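Print this page | E-mail this page

Stenmont Skills and Enterprise Programme
Interim progress report to the Margaritis Fund
9 August 2020

1. Summary

The programme remains on course to meet the main terms of the grant agreement. Refurbishment of the Mamalberg building is complete on the ground floor, and the first group of tenants has taken up space. Adult evening courses were suspended in the spring and moved to distance learning where the subject allowed. We ask the Fund to note one change to the timetable, set out in section 4.

2. Premises

The ground floor provides 1468 square metres of lettable workshop and teaching space. The old heating system has been removed and the replacement passed its inspection at the first visit. Repairs to the north roof were more extensive than the survey had suggested, and the additional cost was met from the contingency sum. No further call on contingency is expected this year.

Floors on the ground level were left as concrete at the request of incoming tenants, who preferred a hard surface to the vinyl covering in the original specification. The saving was transferred to the lighting budget with the agreement of the Fund's officer, Antigoni Kouris.

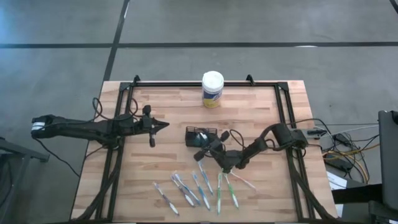 Photo: Stenmont Skills and Enterprise Programme

The upper floor is still closed. Fire doors have been ordered and the stair lift awaits a revised quotation from the supplier.

3. Courses and enrolment

Enrolment for the year stood at 200 learners when teaching in person was suspended. Bookkeeping and business English continued by telephone and post, and attendance held up better than expected. Upholstery and joinery could not be taught in this way, and learners on those courses have been offered a place in the next intake or a full refund of fees.

Elango Kulkarni has joined as course manager and is revising the joinery syllabus. The revised version will include a longer introductory unit, as learners in the previous intake asked for more time on measuring and marking out.

4. Change to timetable

The upper floor was due to open at the end of the summer. We now propose November - the earliest date by which the doors can be fitted and the building control visit arranged. The change does not affect the total grant requested.

5. Finance

Spending is within budget under every heading except roof repairs. An underspend of 2654 euros on travel is held in reserve, and we request permission to apply it to course materials. Full accounts are being prepared by Darcy Wong and will be sent separately.

Dardo Quiroga
Programme Director

Contact: Programme Office, Mamalberg, Stenmont | © Stenmont Skills and Enterprise Programme | Back to top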